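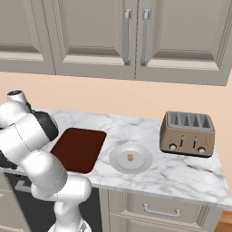

The jar of Prareo

Every household has a condiment that came with the house. Ours is a relish called Prareo, and it has lived in three fridges across 16 years of marriage. I don't remember buying it. My wife says it was mine. I say it was hers. The label promises "mild heat" and the lid promises a trip to the physio.

I bring it up after spending a wet afternoon in Luddale clearing out the pantry, a job I'd been putting off since January. I found 5 packets of bay leaves, all open. There was also a tin of golden syrup that had welded itself to the shelf and now counts, I suppose, as a fixture. 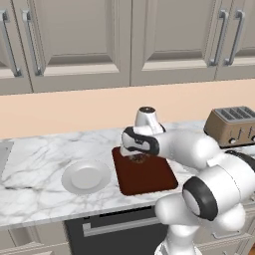
My theory is that people cook from about a tenth of what they own and store the rest out of respect. I bought tamarind for one curry. I bought two kinds of molasses for a gingerbread that came out like a roof tile. All of it goes up high, behind cupboard doors with long bar handles like those in the picture, which are lovely to grab and make it far too easy to shut the door again. My mum kept everything on open shelves and had to look her mistakes in the eye. She owned one spice, and it was pepper.

The supermarket is no help. The Wragg on the highway has redone its international aisle and I walked out $16 poorer with a bottle of something black that I thought was soy. It's not soy. The kids have tried it on rice and would like it known that they are available for adoption.

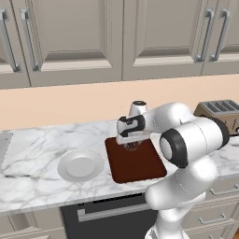

Still, I've been using it up, a teaspoon at a time, in anything brown. Stews can take it. Gravy can take it if you get in early and don't announce anything. A mate suggested I donate the lot to the Flovdale community pantry, but their sign says nothing past its date, and that rules out most of my collection and possibly me.

The bay leaves have been consolidated into one jar. The Prareo went back in the fridge door.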